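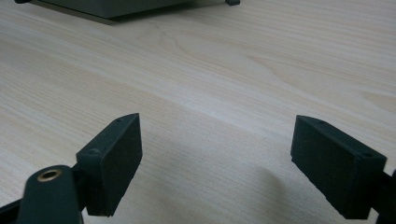
Tabletop, pale and straight-grained with the big swirl in the middle. Look at that figure!

January, bench log, table refinishing
by Raelene McPhee

Starting the entry with the top, because I have been wandering over to look at it all morning and I may as well admit it. The Finel table is going to be a beauty. When I wrote up the first visit I called it "plain blond wood, nothing special," and I would like to take that back in full. The long streaks are cream and beige with a bit of pinkish tan in them, and then you get the wide arches, and up past those a set of wavy bands where the grain goes a shade darker. I must have eaten lunch at this table a dozen times when it was in the old break room and I never once saw the swirl. It was under a fat coat of amber varnish then, plus whatever the coffee maker had been doing to it for years.

Where we are so far, for anyone picking this up from me:

Old varnish came off with the scraper, mostly. I started with the gel stripper and gave up on it after the first third of the top, too much mess and it left a gummy line wherever I stopped. The card scraper was slower but so much nicer to use. Once I had a proper burr on it the varnish came away in curls. I did both scrapers on the stone twice over the course of the job and should have done it more often than that. Khosravi's notes on turning the burr are pinned inside the door of the sharpening cabinet and they are excellent, please leave them there.

Sanding was 120, 150, 180, then 220 by hand with the cork block. I went with the grain on everything after the 150. There was one patch near the window end where I could still see little pigtails from the orbital after I thought I had finished the 180, so I went back to 150 on that patch and came up again. Worth the extra half hour. I wiped it down with mineral spirits to check and that was the moment the swirl really jumped out, and I made everybody come and see it. Sorry to whoever was in the middle of a glue-up.

Finish: I made up test pieces from the offcut of the old drawer shelf, which has a similar color to the top though a much duller grain. Results, best first in my opinion:

Clovetti hardwax, natural. Two thin coats, buffed with the white pad. Keeps the wood pale, lovely to touch, only a soft sheen when you get down low against the light. My pick.

Peron matte water-based. Three coats. Very clear and very even, and it would surely take more abuse. It felt a little plasticky under my hand compared to the wax, but I only had it on a small piece and I may be unfair to it.

Plain oil. Turned the pink streaks orange. Pretty on the test piece! Wrong for this table, where the paleness is the whole charm.

So I went with the hardwax on the top. Put it on very thin with the flat pad, a strip at a time, leaving it to sit and then wiping back hard. The biggest lesson was to wipe back sooner than I wanted to. On the first coat I left one strip too long and had to work like mad to get it even. Second coat went on the next day and was a pleasure from one end to the other.

Log numbers: job is 3143 in the book. I have put 400 dollars against it for materials, and that covers the stripper I won't be using again, all the abrasives, the wax and a new pack of pads. Peron tin was already on the shelf so it isn't in there. When we asked what a new table of this size would cost the answer was more than 2000, so I am feeling pretty good.

Still to do: the apron and the legs. The legs have a bead running down the outside corner that I can't get the card scraper into, so I'm going to grind an old hacksaw blade to the profile and try that. I've never made a shaped scraper before and I'm looking forward to it more than is reasonable. One stretcher joint has a bit of play. I'd like to get it apart and reglue it properly, but if it won't come apart with gentle persuasion I'll leave it alone and wedge it.

Also need to decide about the underside. I did not strip it. I'm inclined to give it one coat of the same wax so both faces have something on them. Opinions welcome, write them under this entry.

Please, until the wax has had its full cure time, no mugs, no wet rags and no tape on the top. Masking tape especially! I pulled a piece off one of the test boards on its third day and it took a dull rectangle with it.

4:40 p.m. Made the hacksaw scraper. First try cut too deep on one side of the curve, second try fits the bead nicely. Got a hand's length of the first leg clean before packing up, and the wood under there is the same pale color. More tomorrow.

Comments

benchdog_k: Definitely wax the underside. I skipped it on a desk once and it cupped enough to rock a ruler on. May have been the radiator as much as anything, but one coat is cheap.

Raelene McPhee: Sold, underside gets a coat. It's going upside down for the legs anyway.

tansy: What did you use to turn the burr? I keep rolling mine right over and then it won't bite at all.

Raelene McPhee: The round burnisher, with a drop of oil on it, and far less pressure than I thought. Two light passes. Come by the bench and I'll show you on the big scraper.

old_spokeshave: That swirl is gorgeous. I'd have put oil on it and regretted it, so thanks for the test pieces.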